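Gesteo hand-held gripper comparison

12 shares | 3 comments

The Gesteo comparison is a bench and room trial of hand-held gripper tools, run by the Bultport workshop under Yolandi Naidoo. It set two designs, the Unico and the Trịnh, against each other on the same tasks. Both tools are carried by a person, and both record video from a camera fixed to the body of the tool. The trial began in December and was later extended to cover camera placement.

Background

Earlier work at Bultport had used a fixed arm and a single overhead camera. Recordings made that way were hard to reuse when the arm was moved to another bench. Naidoo proposed testing hand-held tools, which can be taken from room to room with no arm attached. A controller then matches the recorded finger positions to a motor command on the arm.

Method

Each tool was used for 300 pick-and-place attempts, divided among 13 household and workshop objects. The operators changed tools after every 66 attempts, with a shorter final block. Finger opening was read from square printed markers mounted on the fingers. An attempt was rejected if the marker was lost from view for more than 4 seconds.

The camera part of the trial looked at how much of the room stays visible past the gripper. A wide lens takes in walls, ceiling and furniture, which help the software work out where the tool is. It also bends straight lines, and the housing of the tool can fill much of the lower part of the picture.
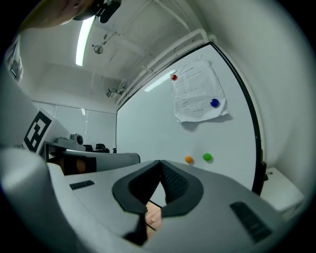 Does a wide lens make the finger markers harder to read?

It can, mostly when a marker sits near the side of the view, where squares are stretched. Correcting for the lens before reading the marker removes most of the error.

Results

The Unico had fewer rejected attempts, and operators found it easier to hold level. The Trịnh closed more evenly on thin objects and dropped fewer of them. Neither tool did well with soft bags. Plain walls gave both tools trouble with position tracking, and results improved in rooms with more fixed detail.

Naidoo's report recommended keeping both designs in use, with the Trịnh fingers reserved for flat and narrow parts. The controller settings were left unchanged for the rest of the project. A second round with padded fingertips was planned at the same workshop.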